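Subject: Re: [bravulby-users] Nightly index rebuild running past the maintenance window

> We moved the catalog to the new host in December and the nightly
> rebuild now takes 83 minutes. On the old host it finished well inside
> the hour. Same data, same config file. Is there a setting I missed,
> or is this the disk?

Probably neither. Check the sort buffer first. Bravulby sizes it from the memory it sees at install time and writes the result to `local.conf`, so a config file copied from the old host carries the old value with it. Run:

 bravulby show --effective | grep sort

If `sort_buffer` and `sort_spill` come back equal, the rebuild is spilling to disk on every merge pass. Delete both lines and restart, and the defaults will be worked out again.

Second thing is the pass count. With the value you are likely carrying over, a catalog your size needs 9 merge passes. It should need 6 at most. The log prints one `merge:` line per pass at level `info`, so you can count them without turning on debug.

We run the same version on two machines, Tellum and Ida. Ida had this exact problem after a copy. Clearing the two lines brought the rebuild down to 36 minutes – no other change, same disks.

Do not raise `workers` to compensate. The merge stage is single-threaded and extra workers only compete with it for memory.

If the pass count is already low, send:

- the output of `show --effective`
- the log from one full rebuild, start to finish
- the file system type and mount options for the index volume

The Tse plugin also hooks the rebuild if it is installed. It rewrites the thumbnail table after the last pass and logs nothing while it does so. To rule it out, run once with `--no-hooks` and compare total times – the index itself will be complete either way, and thumbnails can be rebuilt later with `bravulby thumbs`.

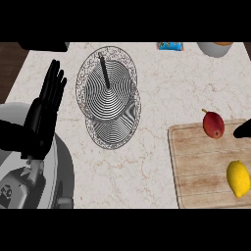
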